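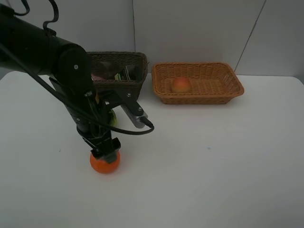
Figure 1. Robotic arm with its gripper on an orange ball, white tabletop.

Who Gets to Pray at Work? A Review of the Loltthorpe Accommodation Policy
Student project report, Comparative Politics and Rights
March 6, 2022

1. The question

Loltthorpe adopted a written policy on religion in the workplace in January of last year. It covers city employees and the staff of private contractors, and it promises "reasonable room" for prayer, dress and days of rest. The city's press page calls it a model for the region. Our project asked whether the policy changed anything for the people it names. We doubted it going in, and we should say so.

2. What we looked at

We read the policy, the council minutes for the year and the complaint summaries that the city puts online. We also sent a short survey to workers at two contractors, Nasr and Lirix. We mailed 1000 forms and got 141 back. That is a poor return. People with a grievance may be more likely to answer, and people who fear their boss may be less likely to, and we have no way of knowing which effect is larger. The survey is used below only as a source of leads.

3. The text of the policy

The policy says a supervisor must answer a request within 15 working days. It doesn't say what happens if the supervisor fails to answer. It lets an employer refuse when a request would cause "undue strain," a phrase it never defines. Belief is defined broadly and includes having no religion, which we think is the best part of the document. Appeals go to the same department that wrote the rules.

4. Complaints

The city reports that 60 complaints were closed during the year and presents this as success. Closed can mean settled, withdrawn or expired, and the summaries don't separate these. Several that we read ended with the words "no further contact." We would not call that a resolution.

5. Comparison with Vetville

Vetville has no special policy and relies on general labor law. Supporters of the Loltthorpe approach often use it as the bad example. We found little to back this up. Vetville publishes almost nothing on the subject, so its record could be better or worse. Survey comments from Lirix workers who had been employed in both cities mentioned the attitude of the shift manager far more than any written rule.

6. Findings

The policy gives workers something to point to, and a few respondents at Nasr said they had used it to swap a rest day. Beyond that, the claims made for it run well ahead of the evidence. The city should define undue strain, publish outcomes by type and move appeals to an outside body. Until the outcome data is released, we can't say whether the policy works, and we don't think the city can either.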